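How do I put a modeling book together with no agency?

Lingyun Meng
I've done 11 shoots now, mostly test shoots for friends plus one small catalog job for Flutard, and I want to start going to castings in January. I have 1,157 photos on my laptop and I like maybe a handful. Do I print a real book or is a tablet okay? And how many pictures is too many? 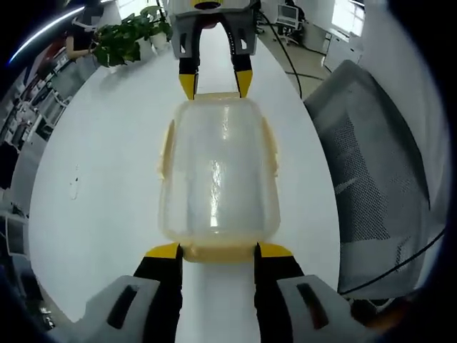
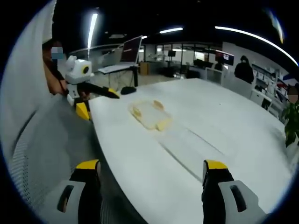
I'm also 5'7", so I'm guessing runway is out, but I'd love to do beauty or hair work - should the book be all close-ups then?

Hjørdis Eklund
Tablet is fine, I've used one for years! Keep it short, and open and close with your two strongest shots. For beauty you want mostly faces, yes, but put in one full-length picture so they can see your proportions (they always ask me). Get a couple of plain ones too, no makeup, hair back. And please don't pay 1,000 dollars for a "portfolio package", I did that at 19 and used one picture out of it.

Tianyou Wan
print

Xuelian Duan
I'd bring comp cards as well, the casting people at Jillell kept mine. Mine were from a copy shop and looked good enough. Don't order 500 like I did though, I cut my hair a month later.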